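Old desktops teach robot arm at Stikside shop

PLALLSTEAD — A refurbishing shop on the canal side of town is spending its spring recording robot arm work inside old office computers, one short take after another, in hopes a learning system can pick up the knack of it.

The shop is Stikside, which most people here know as the place you drop off a dead printer. Since the start of May it has been working with Kaplan, a small software outfit over in Drileswood. Kaplan builds the learning side. Stikside has the computers, a back bench, and people who have had their hands in more desktop cases than they care to remember.

The way it works: an operator steers the arm by hand through one small job. Reach for a cable plug. Line up on a latch. Back out without snagging anything. Each try gets saved with the pictures from a small camera near the gripper, plus a record of how the arm moved. Then the case gets shifted a bit and they go again.

A take runs 20 seconds or less. Anything longer usually gets split in two, the shop says, as long ones are harder to label and more likely to have a pause in the middle where the operator was thinking.
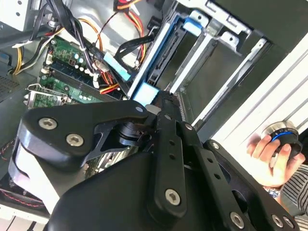

The gripper reaches into an open desktop case, over the motherboard and a tangle of power wires. A hand on a control knob is at right.

Inside of a computer is a tough classroom. Cables flop around and never sit the same way twice. Latches are small, slots are tight, and a bundle of wires can hide the very thing you want to grab. Stikside says that is why it pushed for used office machines over a clean practice board — the mess is what its staff deal with on a normal day.

Bad takes are kept too. They get a seperate tag and a short note on what went wrong. Missed the plug, bumped the drive cage, hand slipped. Kaplan wants those in the pile so the system sees recoveries as well as clean runs, though it has not decided how many to use in training.

Two operators share the bench at present. Both came from the repair counter and neither had driven an arm before this spring. The shop says the first week was slow going and most of those takes were thrown out. It got better once the operators began talking through each move with the other one watching. They trade off every hour, eyes get tired.

The shop has some 20 desktops set aside for the work, all of them headed for parts anyhow. Data drives from customer machines are wiped before a case goes near the bench, Stikside says, and no take is shot with a computer plugged into the wall.

So far the job list has nine entries. Most are cable pulls. Memory sticks are on the list but have been pushed back, the sideways pressure on the clips was giving operators trouble and Kaplan wants to try a softer fingertip first. Screws are not on it at all. Those will stay with people and a screwdriver for now.

What comes out the other end is still an open question. Kaplan plans a first test this summer, with the arm trying the easiest cable pull by itself on a case it has has not seen. Neither company would put a number on how often it expects that to work. Stikside says repair counter staff will keep their hours either way.

The repair counter is open as usual during recording. The shop will take old desktops at the side door Saturday from 9 a.m. Towers only, no laptops, no monitors. Side panels can be missing.

RELATED
Plallstead canal path to close for drain work
E-waste pickup moves to new lot behind library
Drileswood tech firms look for bench space
Repair counter hours change at Stikside

COMMENTS (4)

towerguy
Do they want the real old ones? I have a beige thing in the garage that weighs as much as my dog. Side door right, not the front?

mbell_plall
Side door yes. They took my old tower last month, in and out in five minutes.

canalwalker
I fixed PCs for years and memory clips gave ME trouble so I feel for the robot. Would like to see how it does with those big stiff main power plugs, you really have to squeeze and rock them.

Dot R
Fine by me as long as the counter stays open. Please run a follow up after the summer test, even if it flops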